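Muma Table Kit for School Robotics Clubs
Sold by Althorpe Classroom Supply
Price: 390 per set, arm not included
Reviewed for this page by Corina Mayrhofer, club adviser

The catalog blurb says a club can go "from box to first task in one afternoon." I doubt it. Our students needed most of June to agree on where things should go. What you are paying for is a white tabletop with mounting holes and a set of play kitchen pieces. You could find similar toys for less. The tabletop is the part worth having. 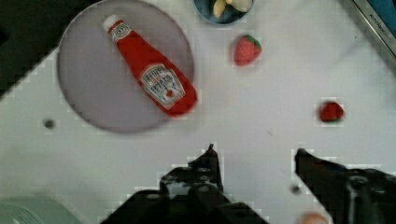 Wrist camera view, bottle on the plate

The starter task asks for the ketchup bottle and the plate. It sounds easy, and the kit's guide treats it that way. The guide also claims that 100 practice runs are enough for any club. I would plan on 200 and still keep my hopes modest. Binta Amadi, who keeps our run log, wants more than that.

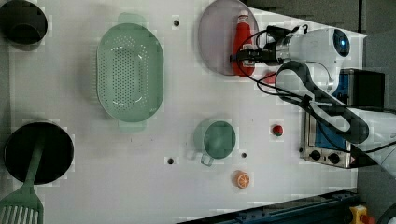
Overhead view, gripper at the ketchup bottle

What the guide leaves out:
Layout cards. You get 2, and both show tidy tables. Make your own.
A scoring sheet. Ours was written by Adebayo Tijani and it is stricter than anything Althorpe suggests.
A word on cables. Check how yours hang before you start a run.

Students will tell you the arm "knows" where the bottle is. Ask them to move it and say that again. We made this a club rule after a demo at Navarro that impressed the parents a good deal more than it impressed me. 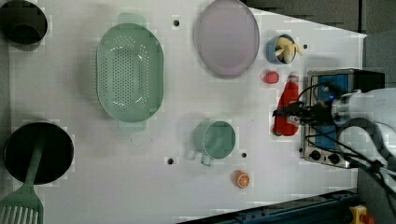 The same goes for scores. A club that never changes its layout can post almost any number it likes, and the Cadano round accepts those numbers without asking. If you buy the kit for that contest, fine. If you buy it to teach, write down every layout and every miss.

Ships flat. Spare food pieces sold separately. Returns accepted if the tabletop has not been drilled.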